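Mi, 14. Februar
Von Marlene Böttcher

Wer im vergangenen September am Zwahlen-Oval stand, weiss noch, wie das Saisonfinale der Stockcars endete: mit zwei Führenden im selben Reifenstapel und einem Sieger, der die Zielflagge nach eigener Auskunft für eine Warnung hielt. Der Sieger hiess Damian Kälin, und er will es dieses Jahr wieder versuchen. Der Veranstalter hat jetzt den Terminplan für den Flodard-Cup vorgelegt. Er umfasst 14 Läufe, drei davon unter Flutlicht, sofern das Flutlicht mitmacht.

Neu ist vor allem das Format. Statt eines langen Hauptrennens gibt es künftig Vorläufe, einen Hoffnungslauf und ein Finale über 22 Runden. Rennleiter Lorenz Gruber verspricht sich davon «mehr Spannung und weniger Abschleppwagen». Die Abschleppfahrer haben sich dazu noch nicht geäussert.
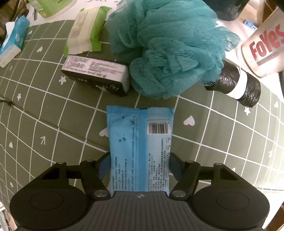

Gemeldet haben bisher vor allem alte Bekannte. Silvan Hauser tritt wieder für das Team Jakach an, mit neuem Motor und dem alten linken Kotflügel, der inzwischen mehr Rennen bestritten hat als mancher Fahrer. Miłosz Kubiak wechselt zu Skedwood und übernimmt dort die Startnummer 529. Auf die Tür passt sie nur, wenn man die Ziffern schmal malt. Kubiak findet, das sehe schneller aus.

Kälin wiederum hat den Winter nach eigenen Worten mit Nachdenken verbracht, vorwiegend über die zweite Kurve. Dort hat er in der letzten Saison dreimal die Bande besucht. «Wir kennen uns jetzt», sagt er. Der Belag wird vor dem Auftakt ausgebessert, die Bande gleich mit. 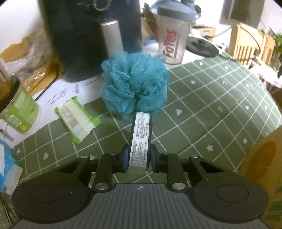
Was passiert, wenn ein Lauf wegen Regens ausfällt?
Er wird am nächsten Renntag vor den regulären Vorläufen nachgeholt, und die Eintrittskarten bleiben dafür gültig. Ist das Finale bereits über die halbe Distanz gefahren, zählt der Stand der letzten vollen Runde.

Bei den Punkten bleibt fast alles beim Alten. Gestrichen wurde der Zusatzpunkt für die schnellste Runde, den im vergangenen Jahr zweimal ein Auto holte, das kurz darauf brannte. Gruber nennt das eine Anpassung. Die Meldeliste für den Auftakt ist noch offen, Nachmeldungen nimmt das Rennbüro an der Strecke entgegen.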